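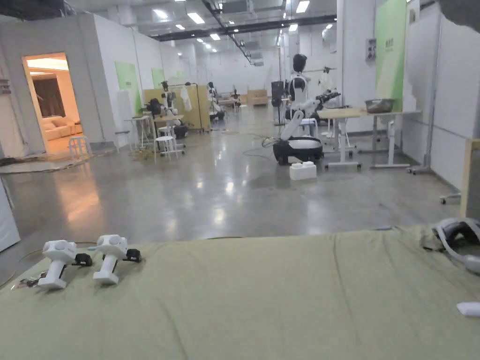
Which cloth should we put on the work surface so that it does not wrinkle and slide?

Use the heavier green cover from Lenen, pull it flat from both ends, and fasten it under the edge with the clips.

Support > Room and Furniture > Closed tickets

Ticket subject: Green cover is wrinkled and moves during the day
Opened by: Yuzhen Yin
Handled by: Nipon Thongdee
Opened on: Jul 26, 2018

Yuzhen: The green cover was changed last week and the new one does not stay flat. When I put something down near the front, the cloth comes with my sleeve. I already tried to smooth it by hand, but after one hour the folds are back. I would like to keep the green color if possible.

Nipon: Thank you for the report. Please tell me if the cover was washed before use, and which side is facing up. The Jia cover has a smooth side and a rough side, and they look almost the same.

Yuzhen: It was washed one time. I checked with my fingers and the rough side was up. I turned it. It slides less now, but the folds are still there.

Nipon: Then one part is solved. For the folds, please iron it on the middle setting while it is a little damp. Do not use the Ultura spray, it left a pale mark on the other cover in our store room.

Yuzhen: Ironed. The middle is good. The two front corners still lift up, and small cables get caught under them.

Nipon: I think this cloth is too light. I ordered the Lenen cover, which is 700 grams, and a bag of 8 Brullier clips. You will need six of them, please keep the other two in the drawer.

Yuzhen: The new cover arrived and I put it on this morning. With the clips it does not move when I pull it. There is one soft fold at the left side from the packing, but it does not disturb me.

Nipon: This fold should go away by itself. If it is still there in September, please open the ticket again and I will bring the iron.

Status: Closed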